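FOR IMMEDIATE RELEASE

Wikström adds light wood table with rounded corners to its fall line, Cukilau bowls to follow

TREKURITZ, October - Wikström, the small furniture maker on the old canal side of Trekuritz, is bringing out a new table this month. Pale top, rounded corners, no drawers. Called the Pasteck. In the Trekuritz showroom from Saturday, doors open 9 a.m.

The Pasteck replaces the square-cornered work table the company has sold for years. Customers kept asking for softer corners. Parents mostly, also people with narrow kitchens who walk past the same corner forty times a day. So the corners went round. Top is 80 centimeters deep and 160 long, big enough for four to eat at or one person to roll out dough, do homework, fold shirts, whatever needs a flat surface.

Finish is kept light. Wikström tried darker stains over the summer and dropped all of them. The grain got lost. In the pale version it runs in long fine lines and every so often bends into a wave, and no two tops will match. Buyers who want matching tops should come by the showroom and pick in person, staff will pull a few out.

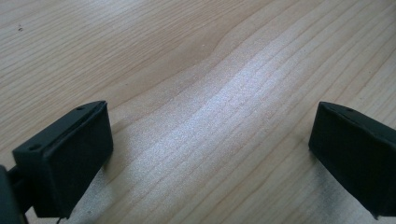
Will the pale finish stand up to daily use in a kitchen?

It is meant for a kitchen. Wipe spills when they happen, use a trivet under hot pans, and go over the top with the care oil twice a year. A bottle comes with every table. Light scratches can be rubbed out with the pad in the same box, always along the grain, never accross it.

Delivery inside Trekuritz is free. Outside town there is a flat charge, ask for the list. Tables come in one flat carton, top wrapped separately, legs and bolts in the smaller tray. Two people to lift please. Assembly is short, one hex key, and the key is in the bag with the bolts. Old tables can go back on the same truck if the store knows at least two days ahead.

Also new, and sold seperately: metal bowls from Cukilau, the tableware studio upstairs from the Wikström workshop. Pale green on the outside, shiny stainless steel on the inside. Round, plain, no handles. For salad, for batter, for keys by the door. The two companies have shared a loading dock for a long time and this is the first thing they are selling together. Color was picked with the table in mind, several greens were set on the pale top and the minty one stayed.

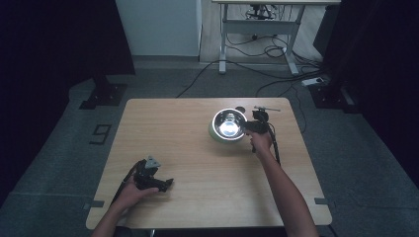

The Pasteck table by Wikström with a Cukilau bowl in mint green and steel.

Bowls are hand wash only for now. A dishwasher safe coating is being looked at for spring, no promise on that. One size at launch. Other colors depend on how the first batch goes.

First run of tables is 95 pieces, all finished in Trekuritz. Orders taken at the showroom desk or by phone, extension 3432. Tables ordered during opening week ship before the end of the month. After that expect a longer wait, the workshop is small and the oiling takes the time it takes.

Trade customers (cafes, schools, rental kitchens) can ask for a sample piece of the top, oiled on one half and left bare on the other. Samples go out Mondays. Please give a street address, the carrier does not take PO boxes.

About Wikström
Wikström makes tables, benches and shelves in Trekuritz. Showroom on the ground floor, workshop behind it. Repairs taken on all Wikström furniture, any age.

About Cukilau
Cukilau makes bowls, trays and serving pieces, sold from the studio and through Wikström.

Press contact
Wikström showroom desk, Trekuritz, ext. 3432. Price list and care sheet on request.

###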